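Nathalie Smits
@nsmits_notes
9 Feb 2018

1/ So the Orkar ceasefire monitors have a new head of mission. Chunhua Zhong takes over after the last one left "to pursue other duties." I have read that sentence in four different press releases about four different envoys and I still don't know what the duties are.

2/ The handover statement runs to two pages. It says "constructive" five times. It does not say whether the mission can enter the port district, the only thing people in Orkar have been asking since November.

3/ For those who missed it: the November text promised 301 monitors on the ground within weeks. Ask how many are there today and you get "deployment is ongoing." Ask how many are in the north and you get the same words, slower.

4/ The violations log is up to 1,613 entries. Both sides quote it. Each side quotes only the half it likes, and the mission won't say which entries it has checked for itself. A log like that can prove pretty much anything.

5/ Zhong may well be good at this. People who worked on the Putthorpe talks speak highly of the way those were run. But Putthorpe had two parties who wanted to stop. I see no sign of that here, and a change of name on the door won't supply it.
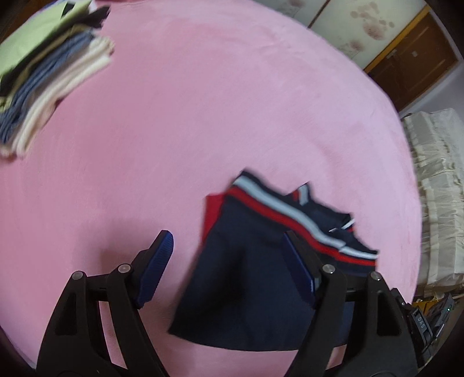

6/ WHAT THE DONORS SAY

The donor group calls the appointment "a fresh start." It called the last one a fresh start too. I went back and looked.

7/ Money: the pledge was for roughly 800 families to go home before winter. Winter came. The group now talks about "conditions for return," with no number attached. When a number drops out of a statement I want to know who took it out.

8/ A couple of you sent me the Dijkstra paper on how swapping envoys "resets trust." I read it. The cases are all ones where the fighting had already died down. Maybe the new envoy helped — or maybe she just arrived at a good time. The paper doesn't try very hard to tell those apart.

9/ Things I'd count as news: a date for access to the port, a list of checked violations, and one public answer from either side about the detainees. I'd take any of them over another photo of people shaking hands in a hotel.

10/ Zhong's first briefing is supposed to be open to reporters. Supposed to be. I've asked for a seat and had an auto-reply. Will post here if I get in.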